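Trillis Hand Gripper: Club Set-up Guide
Section 4. Recording the tea box task
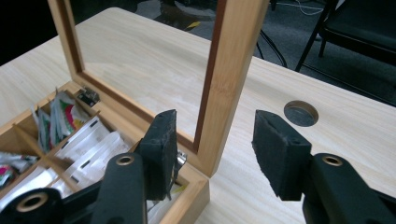

Which part of the task should a new member practise first?
Start with closing the lid. It needs one steady contact and no grip, and mistakes are easy to see when the recording is played back.

4.1 Before you start

1. Place the tea box on the table with the hinge side away from you.
2. Check that both foam pads are firmly seated. Light wear along the edges is acceptable. Replace a pad if it turns or lifts when pushed with a thumb.
3. Open and close the fingers five times without touching anything. Movement should be smooth over the full range.
4. Start the Ongart logger and enter your member number and the task code 17.
5. Wait for the steady tone. Do not move the gripper until it stops.

Note: The logger rejects any session with a free disk space warning. Clear old sessions to the club drive first.

4.2 Lid task

1. Begin with the lid fully open.
2. Bring the gripper in from the front, fingers apart.
3. Touch the lid with one pad only and guide it down at an even speed.
4. Hold still for two seconds, then press Stop.

CAUTION: The lid has a clear pane. Push on the wooden rails only.

4.3 Sachet task

1. Open the lid fully. Pack the compartments so that the sachets stand on end.
2. Lower the fingers on either side of one sachet.
3. Close until the paper just begins to bend. Lift straight up.
4. Set the sachet down on the table and press Stop.

Note: A sachet that tears must be thrown away. Mark the session as failed and keep the recording.

CAUTION: Do not use the dividers as a stop for the fingers. They are thin and will split.

4.4 Limits

Longest session: 800 frames
Sessions held for the Fullholm entry: 1,324
Sessions needed to enter: 1,574

Sessions over the frame limit are cut at the end, and the last hold is lost. Record them again.

4.5 Closing down

1. Stop the logger before unplugging the gripper.
2. Leave the fingers open so the pads are not pressed together in storage.
3. Write the session range in the Tovside log book.

Revised 2018-03-17. For pad replacement, see Section 6.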